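How to Budget for Your First Folding Robot Without Forgetting the Boring Stuff

By using this site you agree to our cookies. Want posts like this in your inbox? Join the newsletter.

Updated 2019-06-17

I've now planned two arm purchases for our small garment workshop, and the first budget was a mess. I priced the arm, felt very clever, and then spent all of August buying everything else (so many brackets!). So let me walk you through the way I do it now.

Step 1: Write down the job before you look at a catalog. Mine said "fold jeans on a table, one pair at a time." Denim is heavy and bulky, and a gripper that's fine with T-shirts may struggle with a thick hem. Take your worst garment to every demo you go to. I carried the same stiff pair to Stoltside and to Sikora, and I asked both of them to quote for that pair and nothing else.

Step 2: Split the quote into lines. Ask for the arm, the gripper, the mounting parts, the cables and the setup time separately. My gripper line came to $1,414, and the table, brackets and wiring together came to $2,497 — more than the gripper, and I'd had them down as "misc."!

Step 3: Plan the cables like they're a real purchase. You want enough slack for the arm to reach the whole table, plus clips or sleeves to keep the loose runs off the fabric. Order spare connectors at the same time, or you'll pay shipping twice like I did. I keep eight spares in a drawer and I've been glad of every one.
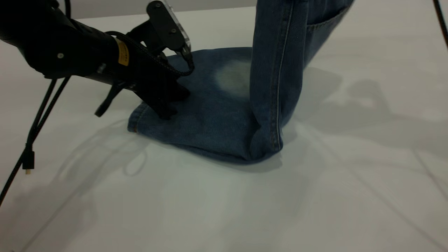
Gripper down on the folded part of the jeans, with the cables hanging off to the left.

Step 4: Put lead times next to prices. Prisus quoted me 28 days on a mounting bracket, and the arm is no use to you while you wait for it. I sort my sheet by delivery date now and order the slow stuff first.

Step 5: Leave money for replacement fingertips and for your own time. Teaching the folds took me much longer than bolting things down, and I hadn't budgeted a single hour for it (oops). My spreadsheet for the Floratia line has a row called "fiddling," and I fill it in before I fill in anything else.

If you already have quotes in hand, go back and ask what cables are included, and get the answer in writing before you pay the deposit.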